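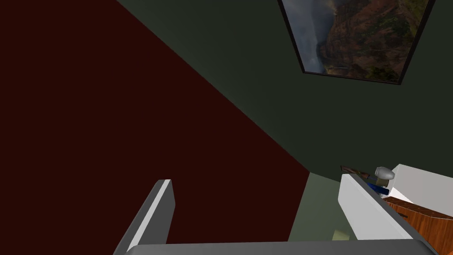

Fanthorpe Flat Interior Paint is a water-based coating for walls and ceilings in dry rooms. It is sold in 5-liter cans and covers 80 square meters per can in one coat on sealed plaster. Dark shades need two coats. Where two deep colors meet at a corner, as with the dark maroon and muted green-gray shown, finish the lighter color first, let it cure overnight, and mask along the corner before cutting in the second. Press the tape down with a dry filling knife and pull it while the paint is still soft.

Surface prep
Fill cracks with Kustau Fine Filler and sand with 200 grit. Prime bare plaster and any patch wider than a hand. Old gloss must be dulled before priming. Do not apply below the temperature printed on the lid.

Trim and hardware
The paint is not rated for doors or cabinets. For clear-finished wood, use Ninel Satin Varnish. Remove knobs and backplates before varnishing. 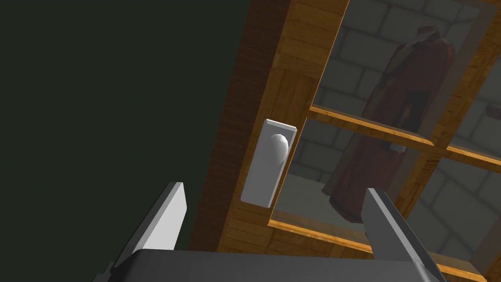

Wood door with glass panes, round knob on a rectangular backplate.

Ordering
Shades from the Ionescu deep color card are mixed to order and cannot be returned. The card lists 1,240 shades. Mixed orders received by noon on Wednesday ship the same week. Stir well before use. Keep from freezing.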